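Speaker notes: How Saha Lane filled up
Local history evening, 2019-02-13. Keep to 40 minutes, questions after.

## Before starting

- Check the map shows up from the back row. Last time the street names were too small.
- Say where the exits are.
- Ask who grew up in the neighborhood. Let people keep their hands up for a moment.

## 1. The orchard years

Start with the Wodent land. Most people in the room know Wodent as a bus stop. It was a fruit farm first, and the stop is named for the farm gate.

The farm ran from the creek up to what is now the post office. Pears on the low ground, apples above. There was one cart track through the middle, and that track is Saha Lane. Point out the bend by the pharmacy. The track went around a pond there. The pond was filled in, the bend stayed.

Pause on the map. Give them time to find their own house.

## 2. The first lots

The farm was sold in pieces. The first sale had 11 lots, all on the north side, all deep and narrow. Buyers got a strip of orchard with each one, so the early houses have old fruit trees at the back. A few of those trees still bear fruit.

Rules in the first deeds:

- house set back from the lane
- no shop on the front of the lot
- fence no higher than a man's chest

The shop rule was broken within a few years. Read the short passage from the deed here. Read it slowly, the wording is old.

## 3. The Sindis mill

This is the part that changed the numbers. Sindis opened its spinning mill on the far side of the creek and needed workers close by. The ward had 1,603 people in the count before the mill and 2,921 in the count after it. Repeat both figures, people like to write them down.

The mill put up row houses on the south side. Two rooms down, two up, shared wash house. The north side complained about the noise of the shift whistle. There are letters about it in the library box. Mention that anyone can ask to see them.

## 4. Inside the houses

Keep this section short. I always run over here.

Many of the north side houses were split into flats after the mill closed. Front parlors became bedrooms, pantries became kitchens. In some you can still find the marks of the old walls in the floor.

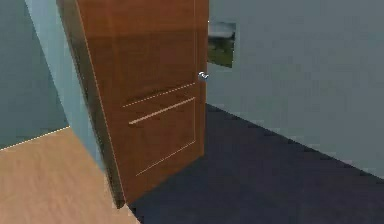
The split houses kept their street numbers and added letters, so the mail was a mess for years. The old directories list the same family under two different letters. If you are tracing relatives, check both.

## 5. Celtivby Court

The last open piece of the farm went to Celtivby Court. The plan was for 3,000 residents in tall blocks. Only the first block was built. The rest of the site became the ball field and the parking lot behind it.

Show the plan, then the map as it is now. Don't spend time on the court case unless asked.

## Close

- Next walk is in November, starting at the Wodent stop. Flat shoes.
- Old photos wanted, any year. We scan them and hand them back the same evening.
- Leave the map up during questions.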